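**November – Flernemness room, afternoon session, pick-and-place set**

Objective for the session: to extend the Unton collection with episodes in which an object is taken from the table and placed in a drawer that is already open. The earlier block covered closed drawers only, and the policy trained on it reaches for the handle whether or not the drawer needs pulling. Barreto has requested a balanced set before the next training run.

Target agreed with Barreto: 900 accepted episodes across all objects, of which the apple is the first. Episodes are to be recorded by teleoperation, right arm only, with the head view as the main stream.

**Set-up**

The nightstand was placed against the wall, next to the table. Drawer to be fully open at the start of every episode in this block. Partly open positions will form a separate block and should not be mixed in, even where an operator considers the difference small.

Start pose for the base is the one saved on the shared drive under the session name. It was checked at 13:40 and again after the battery change. The second check showed a slight turn to the left, which was corrected before recording resumed. Episodes recorded between the two checks are to be kept, but tagged "base unverified".

**Procedure followed**

1. Operator confirms start pose and drawer position aloud.
2. Recording begins before the arm moves, with a pause of 2 seconds.
3. Grasp, lift, carry, lower, release. The object is to be lowered into the drawer and released close to the bottom.
4. Arm returns to rest. Recording ends only when the arm is still.
5. Episode is accepted, rejected or marked for review at once. No decisions are to be left until the end of the day.

**Observations**

The grasp on round objects remains the slowest part. Operators new to the Prullinetti glove tend to close all the fingers together, and the fruit rolls before the thumb has arrived. Bringing the thumb in low and first gave steadier results, and this should be added to the operator sheet.

Two operators shared the session, changing over every 12 episodes. Their styles differ: one lifts high and comes down vertically, the other moves across in a low arc. Both are acceptable. We wish to retain the variety – the previous set came largely from one person and it shows in the trained motion.

Six episodes were rejected. Four were operator hesitation of such length that the pause would dominate the clip. One was a dropped stream on the wrist channel. The last was a release above the drawer edge, after which the apple had to be collected from under the table. It has been moved to the failure folder with its label, not deleted.

Table position was varied by hand between groups. The variation was not measured, and it ought to be.
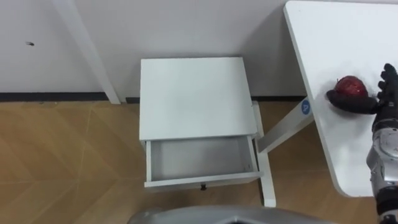

Conceição Mota asked whether an open drawer in every episode would simply teach the opposite fault, so that the robot never checks the drawer at all. She would prefer the two blocks to be interleaved at training time and a number of episodes added in which the drawer is open but already occupied, so that the operator has to choose where to set the object down.

The point is accepted. Interleaving is a matter for Barreto and has been passed on. The occupied-drawer episodes can be recorded here without any change to the set-up, and will be given their own task string so that they may be filtered out if they prove unhelpful.

**Outstanding**

- Agree wording of the task string with Unton. "Put the apple in the drawer" and "Place apple into open drawer" are both in use at present.
- Mark table positions on the floor with tape.
- Revise operator sheet (thumb first).
- Review the "base unverified" episodes against the start image and either clear or withdraw them.
- Obtain a second apple of similar size. The present one is beginning to soften on one side.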